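Kokbridge Home Goods - Customer Help Desk
Ticket: Black storage box with loop handle, contents rattling and small parts getting lost
Opened by: Edem Quartey
Handled by: Tuulikki Rantala
Status: Solved, left open for comments

Edem Quartey wrote:

Hello there, and thank you in advance for reading all this, because I do tend to go on a bit. I bought one of your big black boxes in March, the rectangular one with the loop handle on the side, to be the one place in our apartment where the small household things live. Before that we had a kitchen drawer that would only open if you put your hand in first and pushed everything flat, and I had promised my wife I would do something about it.

The box itself is lovely and I have no complaint about the size. My trouble is that whenever I carry it from the hall closet to the table, everything slides down to one end and lands in a heap, and by the time I get there the screwdriver has worked its way underneath and the little round plastic case has popped open. Last week I lost 2 picture hooks that way and found one of them with my foot.

Is there supposed to be a divider in the box? I looked through the wrapping twice and didn't find one. I also wonder if I'm simply packing it wrong, which my wife thinks is quite likely.

Warm regards,
Edem

Tuulikki Rantala wrote:

Hi Edem, what a nice message to open in the morning, and I'm sorry about your foot! No, you haven't thrown anything away by mistake. That box comes as one open space with no divider. We used to sell a Bestard insert that people liked for it, but it was dropped from the range and I don't have any left, not even in the returns cage (I went and looked).

Could you tell me a little more, so I don't send you off in the wrong direction?

1. What do you keep in it, more or less?
2. Do you carry it by the loop, or with both hands underneath?
3. Is there anything on the floor of the box, such as a liner or a cloth?

Edem Quartey wrote:

Of course. It's the screwdriver, a round case for odds and ends, tape, glue, batteries, picture hooks, a tape measure and a bicycle light that may or may not work. I carry it by the loop, because the other hand usually has tea in it. There's nothing on the floor of it at all.

I should say that I did try a folded dish towel. It helped for a day or so and then it went into the heap with the rest.

Tuulikki Rantala wrote:

Thank you, that tells me nearly everything, and I think the tea is part of the trouble. With one hand on the loop the box hangs down on the other side, and the contents go with it. I talked it over with my colleague Lauri Ikonen, who has the same box at home for his sewing things, and between us we'd suggest starting over from the beginning. It's a pleasant job if you have half an hour and somewhere to sit.

Step 1. Take it all out

Put the box on a table you can walk around and empty it completely, then wipe the floor and the corners. Leave it where it is and bring things back to it one at a time. We like to begin with the screwdriver and the round case, as those are the ones you reach for most. A cross-tip screwdriver with a clear handle, pink in the middle, is easy to spot again later, so it can go in tip down along a side wall.
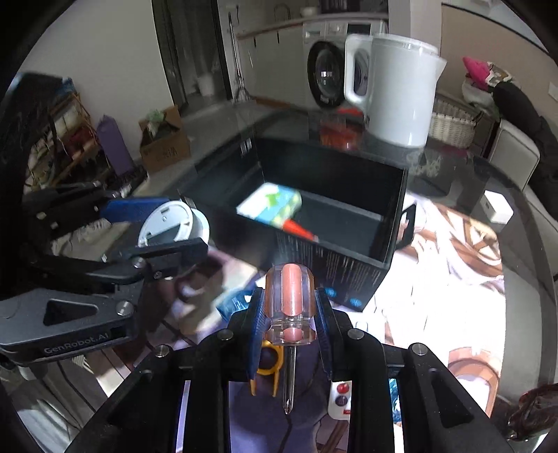 Step 2. Line the floor

Cut a piece of non-slip shelf liner (ours is the Hyvönen roll, but any kind will do) a little bigger than the floor, so it turns up at the edges. A dish towel is too smooth on its own. Lauri puts a few dots of double-sided tape in the corners.

Step 3. Make your own divider

A shoebox lid cut down and stood across the middle works well. Heavy things go on the handle side, light ones at the far end. Please close the round case with a rubber band before it goes back in.

Step 4. Two hands, at least for now

I'm sorry about the tea.

Edem Quartey wrote:

We did it all last night and I've carried it back and forth 9 times. The heap is gone! The glue still tips over, but I've put it in a mug. The other picture hook was in the bicycle light.

Tuulikki Rantala wrote:

Wonderful! I'll leave the ticket open a little longer in case the divider gives way.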